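Ticket: Left arm drops hold on soft goods during two-arm pack routine
Product: Nelora twin-arm bench kit, evaluation unit
Opened by: Beltcombe packing trials
Handled by: Drollo support desk
Status: Closed, follow-up item open
Opened: Sat 4 July

Problem as reported

We have the Nelora kit on a trial period and are using it for bag packing. The routine has the left arm hold the bag down while the right arm picks up a fabric item and places it in the bag. With boxes and hard cases the kit runs without trouble. With soft bags the left gripper opens partway through the hold. The controller shows a "grip lost" message, both arms stop, and the run has to be restarted from the home position.

It happens on most runs with the backpack and on none with the hard cases. No error is shown before the grip is lost. We have not changed the wiring since the kit was installed. Software is the version that came with the unit.

What we tried before opening the ticket

Power cycled the controller and both arms. No change.
Ran the built-in joint check on both arms. Both passed.
Swapped the order of the arms in the routine so the right arm holds and the left arm picks. The right arm then lost its grip in the same way. We took this to mean the fault is in the settings and put the order back.
Lowered the speed of the picking arm. The grip was lost later in the run, but it was still lost.

Reply 1, Drollo support

Thank you for the detail. The swap test is useful and we agree it makes a hardware fault in one arm unlikely. Please send the run log from a failed run and the gripper settings page exported as text. Please also tell us three things: whether the bag is empty when the hold starts, whether the bag is fixed to the floor in any way, and where on the bag the gripper closes.

Please do not raise the grip force yet. On soft goods the fingers can close all the way, and a higher force will only make the motor run warmer.

Reply 2, Beltcombe

Log and settings attached. The bag is empty at the start of the hold. It is not fixed to anything. The gripper is meant to close on the main fabric to the right of the front pocket, but the position shifts a little from run to run depending on how the bag was laid down.

The item being packed is a light fabric piece with a tag on a cord. It starts on the floor to the right of the bag, where the right arm can get to it without crossing over the left.

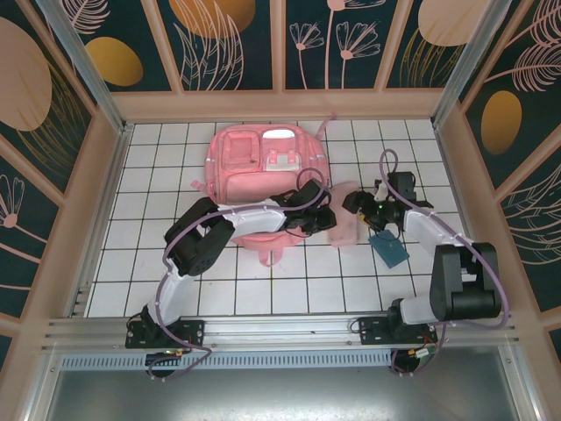 We also noticed that the position readout for the left gripper keeps moving slightly after it has closed on the bag. On a hard case the number settles and stays put.

Reply 3, Drollo support

We have gone through the log. The left gripper closes, reports contact, and then keeps closing slowly as the fabric gives. After a short time the finger position passes the "empty" threshold and the controller decides there is nothing in the grip. It then opens the fingers and raises the message. The default threshold is meant for rigid items. It is set at 7, and the fabric in your log is thin enough to go under that.

Please make these changes in this order:

1. Open the gripper page and select the left arm.
2. Change the item type from Rigid to Soft.
3. Set the empty threshold to 2.
4. Set the hold force to 70 percent. Your export shows it at full.
5. Save, then send both arms home before the first run.

Step 5 matters on your version. The new threshold is only read when the arm leaves home. If you save and start from a paused run, the old value stays in use and the page will still display the new one.

While the kit is stopped, please check that the cable on each arm has free play at the wrist. A tight cable can pull the fingers off line when the wrist turns, and the log would look similar.

Reply 4, Beltcombe

Changes made to the left arm. Cables checked at all wrist angles used in the routine. No pulling seen on either one.

First set of runs with the backpack: the hold was kept on every run. The routine got through to the end each time except one, when the right arm picked up the tag cord instead of the fabric and dragged the item across the bag. The left arm kept its hold during that, so we are not counting it as the same fault.

A question on the right arm. It is still set to Rigid. Should it be changed as well?

Reply 5, Drollo support

Yes, set the right arm to Soft with the same threshold. Leave its force where it is for now. A picking arm is moving while it holds and may need more force than an arm that is only pressing on a bag. If you see marks on the fabric, bring it down in small steps.

On the tag cord: the Kurian pick module that comes with the kit chooses the pick point from the outline of the item. A cord lying away from the fabric is treated as part of the outline, which can pull the pick point toward the tag. There is a setting called "ignore thin parts" on the Kurian page. It is off by default. Turn it on and repeat the runs. If the cord is still picked, lay the item so the tag is on the far side from the gripper's approach and let us know if that changes anything.

Reply 6, Beltcombe

Right arm set to Soft. "Ignore thin parts" turned on. Ran the routine through a full shift. No "grip lost" messages. The cord was picked twice, both times when the tag was lying close against the fabric. With the tag farther out the pick was correct.

We can work with that for the rest of the trial, but it would be a problem in regular use because we can't place every tag by hand. Please note it against the evaluation.

Two comments on the product while the ticket is open. The setup guide does not mention the Soft item type at all, and the name of the message sent us looking at the hardware first. A line in the guide under "grip lost" would have saved us most of a day. It would also help if the settings page showed the value in use next to the value saved.

Resolution, Drollo support

Cause: empty threshold and item type set for rigid goods.
Fix: item type Soft, threshold lowered, hold force reduced on the holding arm, both arms sent home after saving.
Parts replaced: none.

The tag cord issue has been moved to a separate ticket with the Kurian module team and your logs are attached to it. Both comments on the guide and the settings page have been passed on. The main ticket is closed and can be reopened by replying to it during the trial period.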